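Drolamside Skudar: hand-held gripper recordings, kitchen set

Version 2, July 6, 2024
Maintained by Petro Nazarenko and Mircea Bucur

What is in the set

Skudar is a pair of hand-held grippers we designed and put together at the Drolamside shared workshop. This folder holds 137 recordings made with the pair, all on the rice cooker task. Each recording has a head view, one view from each gripper, and the gripper opening as a number between 0 and 1.

The operator sits at the table with one gripper in each hand. Parts are put out before the start and may be at any angle, but they must all be within reach without standing up.

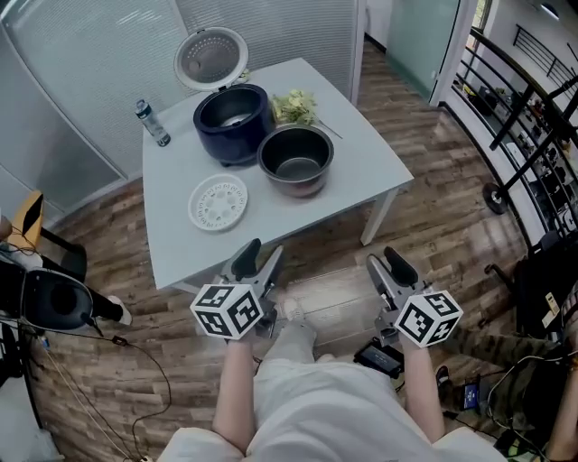

Head view, rice cooker task. Lid open, inner pot and steamer tray out on the table.

The hardware

Both grippers use the same printed body in grey, with two black finger pads at the tip and a white marker cube on the housing. The left and right bodies are identical, so one set of print files covers both. Finger pads are the part that wears. We changed them 5 times during recording, and the log column pad_set says which pads were fitted.

Print the body with the trigger side down. Taras Hutsuliak tried it the other way up and the supports left marks where the slide runs. If the trigger sticks, sand the slide, do not grease it. Grease gets on the pads.

Folder layout

head/ video from the head camera
left/ and right/ video from the gripper cameras
opening.csv finger opening, one row per video frame
log.csv operator, pad set, start and end times, notes
calib/ lens files for all three cameras
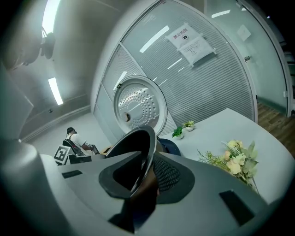 Lens correction is left to the user. All gripper video is stored as it came off the camera, and the wide lens bends anything straight. The frames of a glass partition come out as curves, and the gripper's own housing fills much of the lower half of the view. Use the files in calib/ if you need straight lines, and mask the housing first if you are matching features. Mehrangiz Hassanpour's script mask_body.py does this for both sides. Polished metal parts are harder. Expect poor matches on them and check by eye.

Known problems

In 9 recordings the right marker cube leaves the head view for more than a second. They are flagged cube_lost in the log. We kept them because the gripper views are still good.

The opening value drifts slightly in long recordings. Zero it again from the first closed grip.

Other people come into view in some recordings. Do not post frames publicly without asking us.

The Clostdale recordings from version 1 used an older body with a different cube position. They have been taken out and should not be mixed with these.

Changes since version 1

New body and cube mount. Lens files redone by Deividas Krūmiņa. Column names in log.csv are now all lower case.

To do

Wrist strap for the left gripper. A quieter trigger spring. Upload the Vidal mount drawings once the screw lengths have been checked.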